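Wultmont Nordic Club – Warming Hut and Rental Room Walk-Through
Inspected 5/10/19, end-of-season closing check

Hi all, this is my list from the closing walk-through, with my comments typed in after each item so you don't have to decode my handwriting. Liam Cronin came along for the outdoor half and held the ladder.

1. Exits and doors – OK
Both doors open all the way. The back one still sticks a little at the bottom, but I could push it with one hand, so I'm passing it.

2. Fire extinguishers – 1 OK, 1 needs service
The one by the ski racks is fine. The one near the wax bench has its needle just under the green. Please don't hang jackets on it!

3. Wood stove and chimney – NOT OK
Lots of buildup, and the door gasket is shot. No fires until it's swept. I've asked Selim Tekin for a price and he can come in July.

4. Wax bench – OK with comments
Irons unplugged, cords good. The fan works but it's loud (it's been loud since we moved in, I know). Old wax scrapings were swept up and bagged.

5. Rental skis and boots – OK
We have 115 pairs of skis on the books and 2 of those are pulled for loose bindings, tagged in red. Boots are dry and laces are out. If you take a tagged pair home to fix it, write it on the sheet, please.
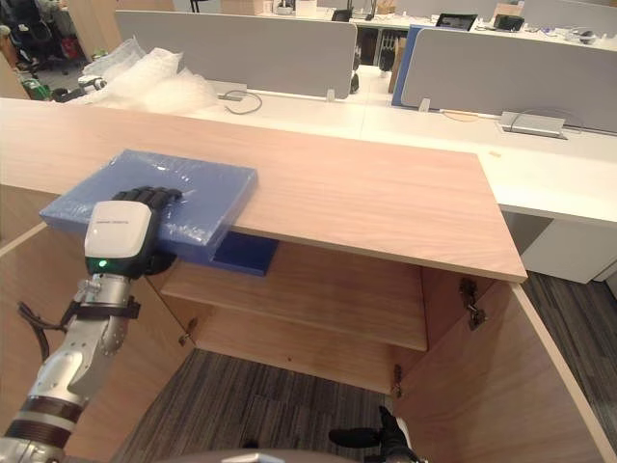 6. First aid – restock
Low on blister pads, triangle bandages and the big gauze. The splints are all there. Afshin Ghaffari has the order form and says he'll add hand warmers while he's at it, which gets a big yes from me.

7. Rescue sled – OK
Straps and buckles checked, runners waxed. It's back on its hooks, and I'd love for it to stay there all summer.

8. Kestbridge trail, footbridge – NOT OK
Third plank from the parking lot side is soft. I put my boot on it and felt it give, so there's tape across both ends now. Walk around by the Gisthorpe loop, it only adds a few minutes and the view is better anyway.

9. Trail signs – mostly OK
Sign 44 is leaning, and the map board needs new plastic. Everything else is readable.

10. Groomer shed – OK
Fuel cans capped and locked up, key back on its nail. Bakari Mollel is doing the oil change himself.

Items 3 and 8 have to be done before we open for anything, summer hikes included. I'll recheck both and add my notes at the bottom of this page.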